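Home | Posts | Coffee | Contact

December - by Thanasis Galanis

I gave up cafe coffee for a month, and wow, I missed it more than I expected! Mostly I missed standing in line at Skindari at 7 a.m. with people I sort of know.
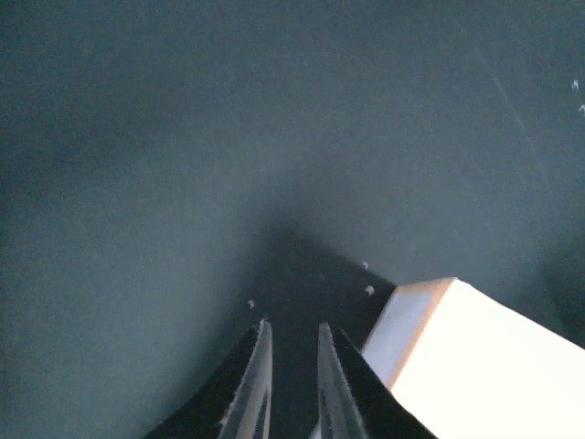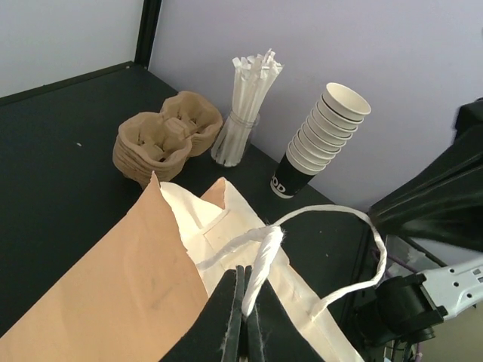
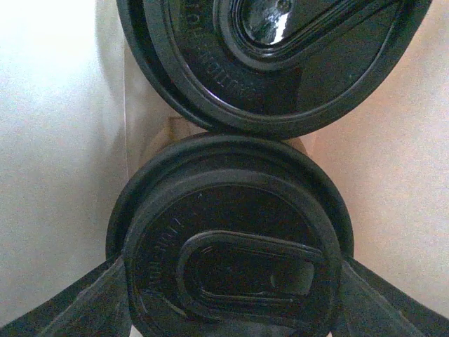
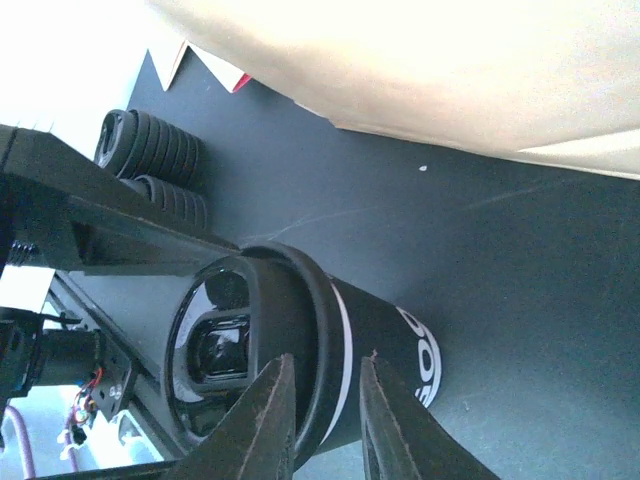 Did I save any money? A little - 50 dollars once I'd paid for beans and a new kettle (the old one died in week three, of course). I'm going back to two cafe mornings a week, and the rest of the time I'll brew at home and try not to grumble. Next month I want to try the dark roast from Fenudik.

Older posts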